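Wed 28 May

I spent most of this week on the insertion code for Tusov, and I'm a little in love with it again (it had been a rough February for the two of us). The old planner treated a drive caddy like any other block: line it up, go straight in, stop when the force got too high. Fine on paper! Then Snædís Stougaard suggested I let the controller go soft sideways and stay stiff along the bay, and I rewrote the loop to run at 200 updates a second so it could feel its way along the rails.

I also moved the logging over to Pop, our little replay tool, which took me 2 evenings and a great deal of tea. Next up is the wrist camera estimate, which still drifts when the case is tilted, so I'll be in there with the calibration script most of Thursday.

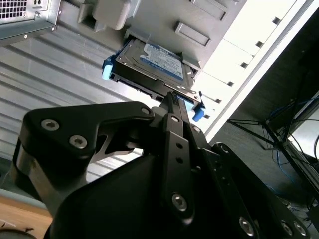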